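【社区图书馆服务调整说明】Vashisht社区图书馆将于7月10日起实行新的开放安排与借阅规则。现将有关事项分条发布，请各位读者留意。（1/14）

一、开放时间。周二至周日上午九时开馆，晚八时闭馆；周一全天闭馆，用于图书整理和设备检修。法定节假日的安排另行公告，以入口处张贴的通知为准。少儿阅览室闭馆时间为晚六时，较其他区域提前两小时，请家长安排好接送。（2/14）

二、馆藏情况。4月完成的清点结果显示，本馆现有可外借的地方文献及民俗类图书1,985册，其中531册为近两年新入藏。上述图书已全部录入Eturus检索系统，读者可按书名、著者、出版地或主题词查询。仅供馆内阅览的旧志、族谱及手抄本不计入上述数字，查阅时请在服务台登记，阅毕当场交还。（3/14）

三、借阅册数与期限。成人读者每证可同时借阅20册，借期三十天，可续借一次。续借须在到期日之前办理，已有他人预约的图书不予续借。少儿读者的借阅册数与成人相同，绘本另有专架，归还时请放入专用还书车，勿与其他图书混放。（4/14）

四、逾期与遗失。本馆自本次调整起取消逾期滞纳金。图书逾期未还的，暂停该证的外借功能，归还后次日自动恢复。遗失图书的，读者可自行购买同一版本抵还，也可按原价赔偿。套书遗失其中一册且无法单独购得的，由服务台与读者协商处理。（5/14）

五、预约取书。读者可通过Eturus系统提交预约，到馆通知以短信形式发出。预约图书在取书架保留三天，逾期未取的转给下一位预约读者。取书架现设于一层东侧，按证号末四位排列。请勿代取未获授权的他人预约图书；确需代取的，请出示持证人本人的读者证。（6/14）

六、座位管理。二层自习区不再接受提前占座。离座超过一小时的，工作人员可将桌面物品移至服务台保管，并在座位上留存提示卡。靠窗一排为安静座位，请勿通话或使用外放设备。需要小组讨论的读者，请使用三层研讨室，凭证登记，每次使用时长为两小时，后续无人登记的可以顺延。（7/14）

七、关于地方报刊阅览。合订本报刊近期由二层移至三层西侧，按年份排列，原索引号不变。部分早年合订本纸张脆化，翻阅时请使用阅览桌上的托板，不得复印。确有研究需要的读者，可填写申请表，由馆员协助拍摄所需版面，照片仅供个人研究使用。申请表可在三层服务台领取，也可委托一层服务台转交。（8/14）

八、本季主题书架。本馆与Fimel书店合作设立“餐桌上的历史”主题书架，陈列谷物种植、食品加工、包装设计及早餐习惯变迁方面的图书，陈列期为三个月。书架上的图书均可外借，架上附有推荐书单。同名讲座共3场，主讲人为Dong-hyun Noh，内容依次为稻麦种植与地方饮食、近代食品工业的兴起、谷物早餐的传播与包装。讲座免费，须提前在服务台报名，座位按报名先后安排。讲座全程使用中文，现场提供书面提纲，提问环节安排在每场最后二十分钟。未能到场的读者，可在讲座结束一周后到一层服务台借阅提纲合订本。（9/14） 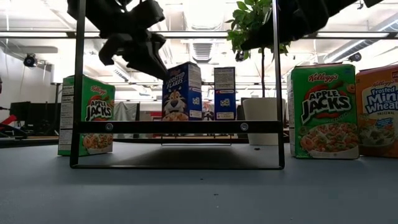
专题 · 餐桌上的历史

谷物早餐一类的盒装食品，在第三场讲座中将单独讨论。家乐氏Frosted Flakes等品牌的包装盒，向来是研究包装设计的常见材料：正面的品名字体、主色的选用以及图案的更替，均可与同时期的广告和零售方式相互参照。主题书架第二层所列图书多与此有关，建议有意参加第三场的读者提前借阅。（10/14）

九、旧包装与老照片征集。配合上述主题，本馆面向社区居民征集旧食品包装、粮票、菜谱手稿及反映家庭用餐情形的老照片。捐赠物品由本馆出具收据；不便捐赠的，可由本馆扫描后当场归还原件。送交时请附简要说明，注明大致年代、来源以及是否同意公开展示。食品包装须清空并擦拭干净，玻璃及金属容器请先与服务台联系。涉及他人肖像的照片，请事先征得本人或其家属同意。（11/14）

十、少儿活动。讲座期间，少儿阅览室同步开展“给早餐画一张包装”手工活动，适合六至十二岁读者，纸张与画笔由本馆提供。七岁以下儿童须有家长陪同。作品经本人及家长同意后，将在一层走廊展出，展期结束后可凭登记条领回。未领回的作品由少儿阅览室代为保存至本季度末。（12/14）

十一、无障碍服务。一层入口坡道已恢复通行，电梯可达各层阅览区。行动不便的读者可申请送书到座，由馆员按书单取书。大字版图书集中放置于一层服务台右侧，朗读设备由Clorkix提供，借用时请出示读者证，仅限馆内使用，闭馆前半小时归还。（13/14）

十二、意见反馈。读者对本次调整如有意见或建议，可填写服务台的意见表，或在本条下方留言。涉及个人借阅记录的问题，请勿公开发布证号及联系方式，应到服务台当面办理。馆方将于每周三集中回复留言。原有借阅规则与本说明不一致的，以本说明为准。（14/14）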